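Why do we have leap years?

A year is the time the Earth takes to travel once round the Sun. We say it lasts 365 days, but the real journey takes nearly six hours longer than that.

Six hours does not sound like much. After four years, though, the extra hours add up to almost a whole day. So every four years we put one more day in the calendar — 29 February.

Without leap years, the dates would slowly slide away from the seasons. Spring flowers that open in March now would one day open in April, and later still in May.

A baby born on 29 February has to wait four years for the date to come round again. Most families have the party on 28 February or 1 March in the years between.

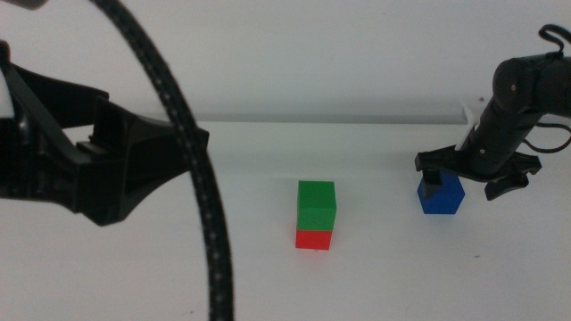
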